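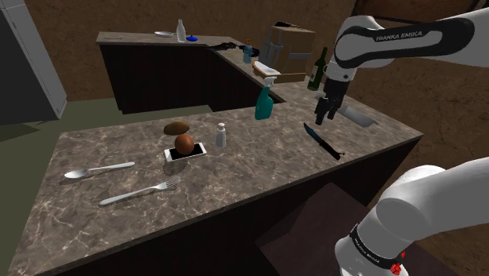 Oluwaseun Okonkwo wanted to know why the guide had you flush the filter before checking the fittings, when the first version of his flush went straight into the cabinet. Fair point, and I've swapped the two around. If you printed this section before 31/05/2026, please bin that copy and use this one.

Section 4: Fitting the Falside under-sink filter

I've put in a fair few of these now, first in my own kitchen and then in my sister's, and I still read the steps through once before I touch a wrench. Give yourself an unhurried morning. The job itself isn't long, but you'll be on your back in a cabinet for most of it and you'll want to come out and stretch (I keep an old bath mat in there for my shoulders).

What you need

The filter head and bracket, the cartridge, the tee valve with its rubber washer, the blue and white tubing, an adjustable wrench, a bucket, a flashlight, a pencil, and plenty of paper towels. The faucet comes in its own box and gets its own section, so have Section 3 finished first. If your sink top is stone or anything else you can't drill with confidence, get somebody in for the faucet hole. I did, and I don't regret a penny of it.

Caution: cold water line only. Hot water will ruin the cartridge and can loosen the fittings.

Shutting off and fitting the tee

1. Empty the cabinet. All of it, including the stuff at the back you'd forgotten about.

2. Close the cold shutoff valve under the sink, turning it clockwise until it stops. Open the kitchen faucet on cold and let it run down to nothing. If it keeps dribbling, your shutoff isn't closing all the way, and you'll need to turn the water off to the whole house.

3. Put the bucket under the valve and undo the cold supply hose. There's always more water in that hose than you'd think!

4. Check that the rubber washer is sitting flat inside the tee, then screw the tee onto the shutoff by hand. Put the supply hose back on top of the tee. Snug each one up with the wrench, a quarter turn past hand tight. I cracked my first one by leaning on it.

Hanging the head

5. Hold the bracket against the cabinet wall with the cartridge in place and mark your holes. You want a hand's width of clear space under the cartridge or you'll never get it out again. Mine went in too low and I had to move it in November, when the first cartridge was due.

6. Screw the bracket to the wall. The screws in the bag suit a thick side panel. On a thin one, buy shorter ones so they don't come out the other side.

7. Cut the blue tubing square with a sharp blade and push it into the port marked IN until you feel it go past the ring. Give it a tug. It shouldn't budge. The other end goes to the tee.

8. Do the same with the white tubing, from OUT up to the filter faucet. Leave a gentle loop in both. A kink will cut your flow to a trickle, and I spent an entire evening blaming the cartridge for one.

Note: if you have the Drulik head (gray collar, older kits), the ports are the other way around. Go by the words on the head and forget the drawing on the box.

Checking, then flushing

9. Close the filter faucet. Open the shutoff a little and wait 30 seconds. Run a dry paper towel around every fitting and look at it under the flashlight. Any damp spot means water off again, tubing out, a fresh square cut, and another try.

10. Open the shutoff the rest of the way and check once more with a new towel.

11. Open the filter faucet and let it run for 8 minutes. It'll spit and cough and the water may come out gray. That's carbon dust from the new cartridge. Water your plants with it if you hate waste, but don't drink it.

12. Leave a sheet of paper towel on the cabinet floor overnight and look at it in the morning before you put everything back.

How long a cartridge lasts

The standard cartridge is good for 3,000 liters and the long-life one for 4,000. I write the fitting date on the side in marker, where I can read it without unscrewing anything. If the flow drops off well before then, check for a kink first and change the cartridge second.

Caution: don't run the filter on water you wouldn't trust to begin with. It improves the taste of tap water. It won't make well water safe.

If you've got the Haltance pressure reducer as well, it goes between the tee and the blue tubing, arrow pointing toward the filter. Fitting it is covered in Section 5, along with what to do when the tee won't match an older valve.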